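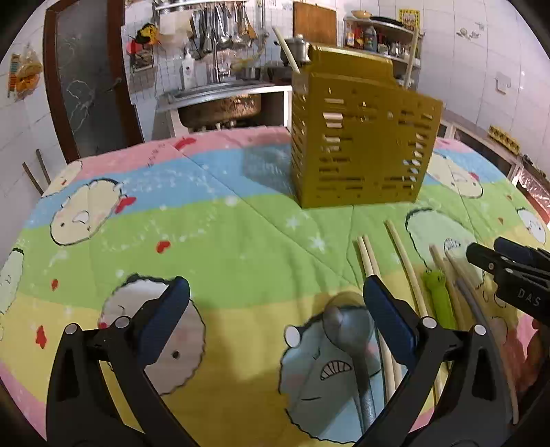

Ticket 232: Chopstick sorting, episodes rejected at upload
Opened by: Vaida Petrauskas
Project: Drondstead kitchen set
Status: open, waiting on recollection

Hi all, and sorry in advance for the long ticket, I'd sooner give you too much than too little. We've been collecting the "utensils into the holder" task with the two hand-held grippers, and Custel keeps bouncing our episodes. Out of 83 uploaded this morning, 36 came back marked "grasp not found." The spoon episodes sail right through. It's the chopsticks that get thrown out, and the people doing the collecting are getting a bit discouraged, bless them.

What I've tried so far:

Recalibrated the opening width on both grippers, left and right. No change.

Restarted the Edwood sync and sent the same batch again. The same 36 came back, which I suppose is good news of a sort!

Wiped down the finger pads and went over the bolts. Everything was snug.

Read through the grasp check settings. The minimum width is still the one we set up for the Toom mug task, and a chopstick is an awful lot thinner than a mug handle. I have a feeling this is our culprit, but I don't have permission to edit that file, so I'd be grateful if somebody could take a look.

I also asked everyone to close slowly on a single stick and hold for a moment before lifting, in case the check was simply missing quick grabs.
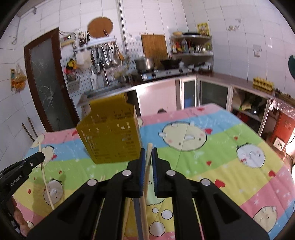

Mathias Gisler replied at 2:40 pm:
Thanks Vaida, please don't ever apologize for a long ticket, it saved me a whole afternoon. You're right about the minimum width. Anything thinner than a mug handle reads as fully closed, so the check decides there was no grasp. I've made a separate profile for thin objects and rerun your 36. Of those, 14 still fail, and they look like true misses to me, so I'd collect those again. Keep the slow close, please, it gives the model a much cleaner moment of contact to learn from.

Vaida Petrauskas replied at 3:05 pm:
Wonderful, thank you! We'll redo the 14 with the new profile and I'll leave the ticket open until they're uploaded.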